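Okay, our new two-arm cell rules at Nuvau finally fit on one page and I am way too happy about it. Short thread!

Rule 1: cables get checked before every session. Run a hand along each loop with the power off, then jog the arm slowly through its full range and watch for snags. Tove Thorlacius wrote this one and she's right to be strict.

Rule 2: one owner per object. If both arms can reach something, the task sheet says which arm may touch it. We went through 268 old sheets in March and 133 of them didn't say. Yikes.

Rule 3: nothing new on the table once a session has started. Want to add a cup? Stop, add it, write it down, restart. Yes, even for a cup.

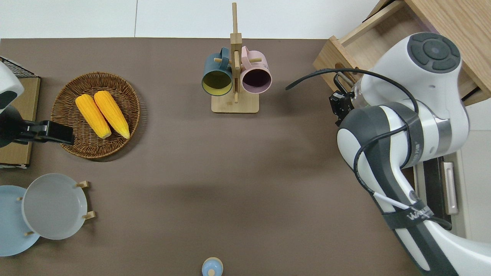

Mugs on the tree, corn in the basket, plates in the rack. One arm on each side.

Rule 4: keep hands out while the arms are enabled. If a mug falls, it falls. Hit stop first, wait for the light, then reach in. (Dexter Boateng made us practice this until it got boring, which I think was the point.)

Rule 5, my favorite: failed attempts get logged exactly like good ones. Same form, same detail. We have 67 logged so far and I've learned more from those than from anything else this year.

Still arguing about speed limits near the shared middle area. Grímur Kárason wants one number for everything, I'd like a slower one for ceramics. If your lab has a written rule for this, please send it over, I'd love to read it!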